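Teleoperar dos brazos para vaciar una caja: notas de la primera tanda

5 de diciembre de 2023

Llevo desde noviembre grabando demostraciones para el proyecto Flimik y tenía pendiente poner por escrito lo que hemos aprendido sobre la parte manual, la de la persona que mueve los mandos. De la parte de entrenamiento hablaré otro día, cuando tenga curvas que enseñar.

La tarea es sacar objetos de una caja de cartón abierta con dos brazos y pinzas de dos dedos. El operador maneja un par de brazos maestros con la misma cinemática y los brazos del robot copian las posiciones articulares. El software de registro es Flimeo, que guarda posiciones, corriente de los motores e imagen de la cámara de cabeza con una marca de tiempo común. Tuvimos que corregir un desfase de 40 ms entre la imagen y las articulaciones. Con ese desfase la pinza se cerraba en los datos antes de cerrarse en el vídeo, y cualquier política entrenada con eso habría aprendido a agarrar aire.

Grabamos 40 episodios por operador y descartamos los 5 primeros de cada uno. Los movimientos de alguien que todavía está aprendiendo a usar los mandos son demasiado irregulares: correcciones de muñeca, paradas a mitad de trayectoria, pinza que se abre y se cierra sin motivo. Zixuan Zeng propuso conservarlos con una etiqueta aparte, por si más adelante sirven como ejemplos de recuperación. Están en disco, sin usar.

El orden de trabajo que hemos fijado es bastante simple. Primero se colocan las dos pinzas por encima del borde de la caja. Después entra una sola, mientras la otra espera fuera o sujeta la pared. Cuando la primera tiene el objeto, sube en vertical hasta librar las solapas y solo entonces se desplaza en lateral. Si el operador mezcla subida y desplazamiento, el antebrazo acaba empujando una solapa y la caja se mueve sobre la mesa.

Lo más difícil son los materiales blandos. Una bolsa de plástico no tiene un punto de agarre claro, y la corriente del motor apenas cambia al cerrar los dedos sobre ella. Con cartón o con piezas rígidas el operador mira la gráfica de corriente y sabe si ha agarrado. Con plástico tiene que fiarse de la imagen.

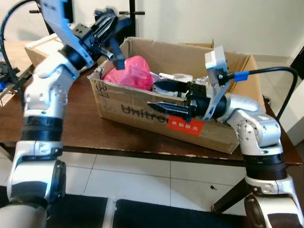 Marion Urquhart opina que con bolsas y papel de relleno habría que abandonar el agarre de precisión y enseñar directamente el pellizco con arrastre: bajar con los dedos entreabiertos, cerrar a ciegas y tirar. Según ella, pedirle al operador que busque un pliegue concreto alarga el episodio y enseña una preferencia que el robot no podrá reproducir con otra bolsa.

Tiene parte de razón. He probado el pellizco y los episodios salen más cortos, pero también más variables en altura de cierre. De momento grabo las dos estrategias en carpetas distintas, porque mezclarlas en un mismo conjunto con tan pocos datos me parece mala idea.

Otro asunto es el relevo entre operadores. Esko Rantala es zurdo y empieza casi siempre por el brazo izquierdo; yo empiezo por el derecho. En la primera versión del protocolo no se decía nada de esto. Ahora el brazo inicial lo sortea el programa y aparece en pantalla antes de cada episodio, junto con el número de toma.

Cambios pendientes para la próxima tanda:

Reducir la ganancia de los mandos en los últimos 4 cm de bajada.
Añadir un pedal para marcar el fin del episodio sin soltar las manos.
Revisar la holgura de la muñeca derecha del maestro.
Repetir la calibración de la cámara después de cada cambio de mesa.

El pedal ya está pedido a Rolach. Si llega antes de la próxima sesión, lo monto y actualizo esta entrada con el esquema de conexión.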